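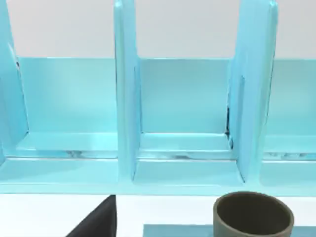

My job has changed since the spring and I would like to hear from people who have been through the same thing. I work in the returns room of a company that rents out dishes and glassware for events, at the Pirnham site. Until March there were four of us per shift taking cups and plates off the wash line, checking them, and putting them into shelving by type. Now the company is bringing in arms to do the put-away part, and two of us have been moved to what they call cell support. Most of what I do now is at a screen. I set up the tasks in the simulator before they go out to the real cell, things like a brown cup that has to end up in one of the compartments of a light blue shelf, with a plate of nearly the same blue lying on the table under it. I run it, look at what the arm does, change something, and run it again. Then somebody from Zatura, the integrator, takes the version that works best and loads it on the floor.

I don't hate it. My shoulders are better than they have been in years. But I have three things I can't get a straight answer on at work.

First, my pay grade is still returns operative, same as before, and the people doing this at the integrator are technicians. Is it normal to ask for a regrade this early, or do people wait until the cell is signed off?

Second, the two who stayed on the line say the work got harder, because they now get everything the arm refuses (chipped, stacked, wet, upside down) and nothing easy in between. The rate they are measured on has not changed. Has anyone got a rate changed after automation came in, and how?

Third, how much should I trust the simulator when I tell the others what is coming? I told them cups would be handled by the summer and they weren't, and now I get looks in the break room.

There is no union on our site. The company is not a bad one, it just doesn't write things down.

Posted by returns_to_sender, Wed 28 October

Edit: To the person who messaged me, no, there have been no layoffs so far. Two people left and were not replaced.

dockside64

I went through this at a parts warehouse when they put in Skareo cells, so take this as one place's experience.

On the grade, ask now. Don't wait for sign-off. Once the cell is signed off, the project budget closes and everything has to come out of the department's normal wages, and my manager's answer changed completely from one month to the next because of that. While the project was open I was told a regrade was "probably doable." After it closed I was told to wait for the annual review. I waited 11 months and got a smaller raise than I would have had.

What helped in the end was a work log. I wrote down each day what I did that was not in my old job description. Setting up a task, changing a grasp point, resetting the cell after a stop, training a new person. Keep it short, one line each. After a few weeks I had two pages and I put the old job description next to them. My manager did not argue with it. He had no idea I was doing half of it, and his own boss had even less.

Get the title right too. If they offer you a "cell support allowance" on top of the old grade, look at whether it can be taken away. Ours could be, with 28 days' notice, and for two people on nights it was. I would take a smaller raise on the base rate over a bigger allowance.

On the rate for the people still on the line, you will need numbers. It is the same total pieces with the easy ones taken out, so an average time from before is no use to anyone. What we did was split the count into two kinds, normal and reject from cell, and time each one for a week. The reject pieces took more than twice as long. The site lead could see that on one sheet of paper. They gave us a separate rate for rejects, which was still a bit tight but could be done.

Do the timing with the line people and show them the sheet before it goes to the office. If you turn up with a stopwatch now that you are on the screen side, it will go badly. Ask me how I know.

Another thing I would bring up is swapping. We asked for a rotation, so everyone on the shift did some time with the cell and some time on rejects. Management liked it because they were no longer stuck when the one trained person was out sick. It did mean I spent less time on the cell than I wanted, and I will admit I was annoyed for a while. But the break room got a lot better.

plainoldmaint

I'll take the simulator one. I look after the real machines at a tray and cutlery plant, so I am the person who gets called when the simulated version meets the floor.

Trust it for reach and for order of moves. If the arm can't get over the front lip of a shelf in the simulator, it won't do it on the floor either, and you have saved everybody a day. It is also good for finding out where the fingers will hit a divider. I would want you to keep doing that all week long.

Don't trust it for dates. It is clean in there. The shelf is exactly where it should be, the table has nothing spilled on it, and the cup is the size the file says. On our floor the racks get bumped by carts, the light changes when the dock door opens, and the cups come out of the washer with water in the foot of them. We had one task that ran 578 times in simulation with hardly a miss and then would not run a full hour on the floor because of glare off the shelf. It took a matte liner and a lot of swearing. If your real shelves are as shiny as the ones in your setup, go look at them late in the afternoon with the lights on and the door open, and tell Zatura what you see.

For the people on the line I would stop giving months altogether. Tell them what stage it is at. "Works on the screen," "works on the floor with someone standing there," and "works on the floor alone" are three very different things and they can be a long way apart. Our second stage lasted longer than the other two together. Put it on a sheet by the time clock and update it when it changes. Then it isn't your promise when it slips.

And bring one of the line people over to your screen when you can. They know things the file doesn't have. One of ours looked at a task for a minute and said the cups never come down facing that way after the second rinse. She was right, and the integrator had spent a week on the wrong thing.

Also ask who is allowed to enter the cell when it stops. If your title is still returns operative, you may not be trained for lockout on paper, even if you are doing it every day. Get that fixed before the pay. I mean it. At my place they had to do the training properly before they let anyone reset, and once a person had that certificate the regrade was a lot easier to get.

kbr_nights

we had pacheco do ours, different company but same deal. pay never changed. i asked twice and then moved to another site that pays techs as techs. having the simulator on my resume is what got me the job so even if they say no keep doing it and learn as much as you can. save your own notes at home, not the company files, you can get in trouble for that

returns_to_sender

Thanks, all of you. I have started the log and I am on the second page already, mostly resets. I asked about lockout training this morning and the answer was that they thought the integrator had done it. The integrator thought we had. So I am staying out of the cell until that is sorted, and the shift lead is fine with it.

I talked to the two on the line about timing the rejects. One said yes, the other wants to think it over. I'm going to leave it with them until next week. The stage sheet is going up by the time clock tomorrow, with cups at "works on the screen."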